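Workshop notebook
October 5, 2018

Finishing trials, carrying on from the last page, where I ran out of room halfway through moaning about the walnut dye.

Right, so the dye. I put the second coat of Tritari on the beech offcuts last night and went home pleased with myself, and this morning they'd gone the colour of strong tea with a purple edge to it. Purple! It's the same batch as the one I used on the bench top in spring and that never went purple, so either beech doesn't like it or I didn't stir the tin properly (quite likely, the sludge at the bottom was like treacle). I've stirred it for ages this time and put a strip on the back of each board so I can compare.

For whoever reads this after me, the boards are marked in pencil on the end grain, not on the face. Please don't sand the ends. I did that in the first round and then had a whole pile of lovely smooth mystery boards.
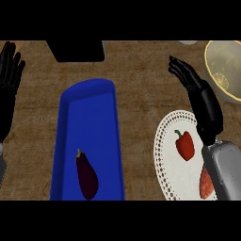

Sanding schedule is the same as before, 80 then 120 then 180, and then I wet the board with a sponge, let the grain stand up, and knock it back with the worn 180. I know some of you skip the wetting. I skipped it on two of the boards to see, and you can feel the difference with your eyes shut, they're like a cat's tongue. The ones I wetted are lovely, but I'll admit it adds a day to the job by the time they've dried out again, and a day matters when there's a customer waiting.

Then the oil. Jakine hard oil, the one in the dented tin, wiped on with a bit of old bedsheet, left 26 minutes and wiped off. Why 26? I meant to give it 20 and got stuck on the phone to the timber yard at Grindport, who still haven't got the wide boards in and now say December. I kept to 26 for all the rest so they'd match. It was tacky but came off all right with a bit of elbow. Anything longer and I think it'd be scrubbing pads and bad language.

Rags are hung flat on the line outside, single layer. Please please don't ball them up and put them in the bin, even "just for now".

Coat one drank it in, coat two sat on top. I've written "thinner!!" on the lid. Next time I'd cut the first coat a little with turps and put the second on straight, very very mean with it, almost like polishing a shoe.

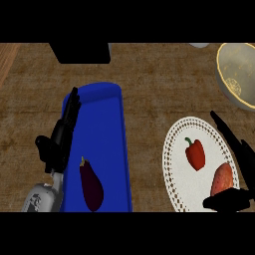 Colour is where I keep going round in circles. The customer wants "an old brown", no red in it and no yellow, and beech under oil heads straight for orange every time. The tabletop in the picture just here is much nearer what she's after, a dark dusty brown, a bit mottled, with those faint lighter streaks running along it, and if you look at the strip of wood in the top left corner you've got the very orange I'm trying to get away from, handily side by side. I held board C up against it on the screen (not scientific, I know, screens lie) and C is close but too even. It looks painted. What I want is some of that blotchiness without it looking like somebody spilt their coffee.

So, ideas for getting the mottle. Could wipe the dye on with a sponge and leave it alone instead of chasing it about with a brush. Could do the wetting in patches so it takes up unevenly, though that sounds like a recipe for tears. Or a weak green wash underneath to kill the red, then the brown over it, which an old decorator told me years ago and I've never had the nerve to try. I've mixed up a jam jar of it. It looks like pond water. It's on the shelf with a label on, don't drink it and don't tip it away.

Wax next. I've only got the end of a tin of Testa left, so it went on boards B and C and the rest will have to wait. It buffs up quickly and smells of oranges, and I do like it, but a wet mug left a white ring on B over lunch that I couldn't shift without going back to bare oil. For a table people will eat off that's no good on its own. Might still use it on the legs and the underside of the rails, where it's only going to meet knees and dust.

Humidity in the shop was 70 per cent first thing, which won't have helped anything dry. Heater on from mid-morning, and it had come down to 41 by the time I locked up. I ought to have written down what it was on the purple night and I didn't, so that's one more thing I can't rule out.

To do: more Testa, more 180 discs, ring Grindport again and try to sound cross. Try the sponge on board F, and pond water on G. Leave A alone until it stops smelling, then do the mug on that one as well, overnight this time.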